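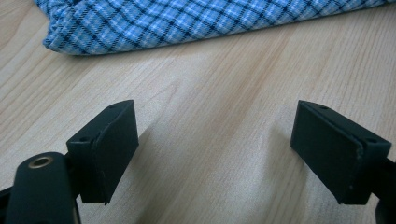 Ironing was the job I always moved to the next day, until the basket was so full that I could not lift it. Now I do the shirts on Friday evening, and most of them never meet the iron. The first thing I changed was the place. I used to fold on the bed, and a bed is too soft - the cloth sinks and you press new creases into it with your own hands. A smooth wooden table is much better. A crumpled shirt in blue plaid can be pulled flat on it with the palms, and the lines of the check show you right away if one side hangs longer than the other. With plain white shirts I have to guess more.

## Before the table

Good folding begins at the washing machine. I close only the top button and one in the middle, and I leave the cuffs open. If all the buttons are closed, the front pulls during the spin and the small threads behind the buttons become weak. Collars I turn up, so the dirty line gets the water.

I wash cotton shirts on a short program, 55 minutes on our Trileck machine, and I take them out the moment it beeps. When I forget them for an hour, I run a rinse again. It is a waste of water, but ironing six shirts is also a waste of something.

Do not fill the drum to the top. For my machine, 6 shirts is the limit. With more than this they come out like rope.

## Shaking and hanging

Take the shirt by the shoulders and shake it hard, two times. Then hold it by the hem and shake again. Pull the button strip straight between your fingers, do the same with the collar and the cuffs, and hang it on a wide hanger. The thin wire ones from the dry cleaner leave a bump on the shoulder, and this bump is very stubborn.

In winter I dry them in the bathroom with the door a little open. In August they go on the balcony, but inside out, because the blue ones lost color there one summer and never got it back.

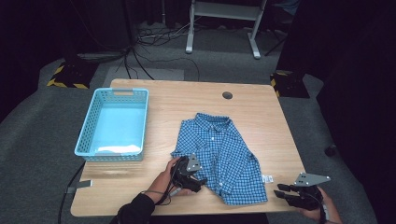
*Reading time: 2 minutes*

## My way to fold

There are many ways and I tried several. I came back to the simple one:

1. Close the top button, the third and the last.
2. Lay the shirt on its front and smooth the back from the middle to the sides.
3. Bring one side in to the center of the back and fold the sleeve down along it.
4. Repeat with the other side.
5. Turn up the tail by a hand's width, then fold the rest in half up to the collar.
6. Turn it over and straighten the collar with your thumbs.

If the shirts go on a shelf, put the collars left and right in turns, or the pile will lean. For a suitcase I roll the T-shirts and use them to fill the space near the collars.

## About baskets

I like a plastic basket with holes in the sides for clean clothes. Air can go through, and it wipes clean in a moment. Wicker looks nicer, but ours caught on a knitted sleeve and made a long loop in it. I bought a Kodlow basket after that and it has no sharp places inside. Check this with your hand in the shop, mostly around the handle, where the plastic sometimes has a rough edge.

Once a month I wash the basket in the shower with dish soap. Dirty socks and clean shirts should not travel in the same one, but if you have only one, put an old towel on the bottom.

## If you must iron

Linen needs it, and also collars that curl. Iron while the cloth is still a bit damp. Start with the collar, from the points to the middle, then the cuffs, the sleeves, the back, and the front pieces last. Let the shirt hang for ten minutes before you fold it - warm cloth takes a crease very easily.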